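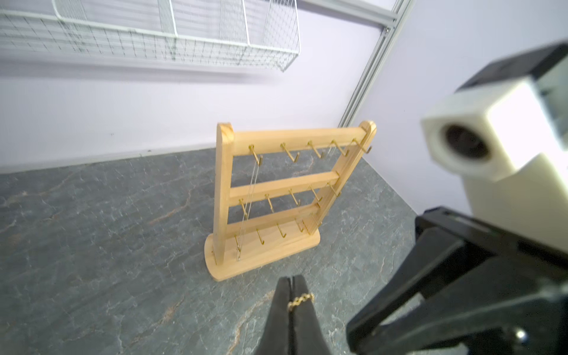 When do the winter opening hours at the Clarkudport reading room begin? They start on the first morning of November, when we move to opening at ten and closing at four, and they carry on until the clocks go forward again.

I know the shorter day is a disappointment to those of you who like to call in on the way home from work, and I did put your case as strongly as I could, but the heating bill for last winter was a fright and the old boiler does not like being asked to run into the evening. We shall keep one late opening a month, until seven, and the dates will be on the board by the front door as soon as they are settled.

Now to happier things. The summer book sale raised £404, which is the best we have managed for a good long while, and my thanks go to everyone who carried boxes up from the cellar in that heat (and to whoever brought the lemon cake, which vanished before I got near it). Most of the money will go on repairs to the local history shelves. The bound copies of the parish magazine, which go back to 1957, have been in a sorry state for years, with spines hanging off and whole summers missing their covers. Bindora have taken away the first batch and hope to have them back to us before Christmas – please be patient if you come looking for one and find a gap.

The Brennan Street footpath will be closed for drainage work through most of September, so if you come that way with a pushchair you will want to go round by the chapel instead. It adds about 4 minutes and there is a nice low wall to sit on halfway.

Our reading group has chosen Clitia for the autumn, a long family story set on an island, and I am told it picks up a great deal after the wedding. We have several copies to lend, so do ask at the desk. New faces are always welcome, whether or not you have finished the book, and there is tea from half past two.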